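Reading time: 5 min

# skov-replay

Offline replay and scoring for two-arm tabletop policies. Reads recorded episodes, steps a policy through them, and tells you how far its output was from what the operator did. There is no simulator in here and no plan for one.

Maintained by Florante Macaraeg. Most of the camera code is by Colton Vachon. Complaints about the camera code can go to either of us.

## Status

Usable, with reservations. The replay core has been stable since March. The scoring module changes whenever one of us loses an argument. If you only want to load episodes, pin a commit and ignore everything under `score/`.

## What it does

- Loads episodes in the Sastia format (one folder per episode, joint states plus video)
- Lines up both arms and all cameras on a single clock
- Runs your policy on each observation and stores the predicted actions next to the recorded ones
- Writes a plain CSV and a small HTML viewer

## What it doesn't do

It does not tell you whether your policy works. We have to repeat this because people keep pasting our scores into slides as if they were success rates. Replay error is the distance between two sets of numbers. A policy can score beautifully here and then close its fingers next to the cup on every try, since replay keeps putting it back where the operator was. It never has to live with its own mistakes.

We checked. Colton took 19 checkpoints from one training run, ranked them by replay error, then ranked them again by hand on the real arms. The two lists agreed on the worst few and on very little else. I would use the score to throw out broken checkpoints and for no other purpose.

## Install

 git clone the repo
 cd skov-replay
 pip install -e .

Python 3.10 or later. The video decoder is the part that breaks. If the import fails, try the `--slow-decode` flag before opening an issue.

## Running it

 skov-replay run --episodes data/plolatcombe --policy my_policy.py --out results/

Your policy file needs a single class with `reset()` and `act(obs)`. `act` gets a dict and must return a flat array, left arm first, gripper value last for each arm. We do not guess the order for you. An early version did, and it guessed wrong without saying so.

Chunked policies are supported through `--horizon`. The default is 2 steps. You can set it much higher, and your error will look different, and neither figure is the correct one. Report the horizon with the score or don't report the score.

## The Plolatcombe episodes

The set has 1598 episodes. The original target was 2000. The rest were dropped for clock drift between the arms, missing frames, or an operator who stopped halfway and forgot to mark it. The list of dropped IDs is in `excluded.txt` with a reason for each. A few of the reasons are just "bad", and I'm sorry about that.

All of it was collected by teleoperation in one cell, with two arms over one table. Objects are kitchen things and small household things, moved between episodes. Instructions are typed by the operator and have not been cleaned up, so "cup", "pink cup" and "the mug thing" may well mean the same object. 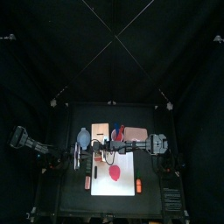
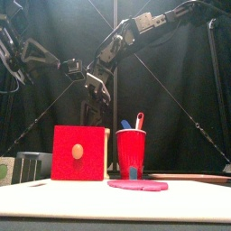 Known problems, in the order they annoy us:

1. **One room.** Anything trained on this set has seen one background and not much else. Claims about generalization should be read with that in mind, including the ones in our own older notes.
2. **Depth is not included.** We recorded it for a while and it was poor on dark surfaces. If a paper says it used depth from this set, ask them where they got it.
3. **Camera extrinsics drift.** The calibration file is correct for the week it was made. After that it is a suggestion. `tools/recheck_calib.py` will give you an estimate of how bad things have become, and the estimate has its own error, which we have not measured.
4. **Operator habits.** The right arm does most of the work in most episodes. A policy that holds the left arm still gets a flattering average score – always look at the per-arm columns.
5. **Success labels.** Set by the person who had just done the task. Treat them as opinions.

## About the Dullis planner

There is an adapter for the Dullis planner in `contrib/`. It will turn predicted waypoints into collision-checked paths for both arms. It is slow, and its idea of the table is a flat box with nothing on it, so "collision-checked" means the arms were checked against each other and against that box. I would not run its output on hardware without a hand on the stop button. Florante disagrees and thinks the adapter is fine at low speed. He has also never fixed the object model.

## Contributing

Small pull requests, please. If you add a metric, include a case where it gives a misleading answer. If you can't think of one, keep looking for a day or so before you send it.

We will not merge a combined score that folds everything into one value. It has been proposed twice, once by me.

## License

Code is MIT. The episodes are for research use only, and the terms are in `DATA_LICENSE`. Ask before you redistribute them, and please keep `excluded.txt` with any copy you make.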